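Zoltdale Contract Templates, reviewed by Sheila Wragg
September 10, 2019

The sales page promises "everything a small business needs to stay out of court." I write freelance and run a two-person studio, so I paid the $229 and read the lot. It took most of a weekend.

You get 50 templates: nondisclosure agreements, freelance contracts, website terms, a few licensing forms. The freelance contract is decent. Payment dates are clear and there is a proper late fee clause. I'd use it after a few edits.

The rest worries me. Five of the templates leave the governing state blank with no note on how to choose one. The noncompete reads as if every state treats them alike, and they don't. Two of the NDAs are the same text under different titles – I ran a compare to be sure.
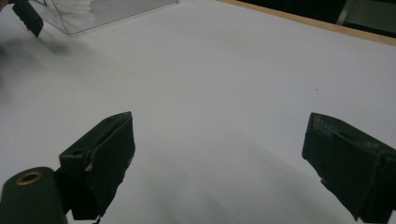
Support was polite and slow. I asked who had drafted the indemnity clause and got a link to the FAQ. The $428 tier adds a "lawyer review," but the small print calls it a formatting check.

My friend Anouk Bosman paid a local attorney for one contract and got a phone call out of it too. I'd start there. Zoltdale says updates are coming in October, and I'll believe that when I've read them.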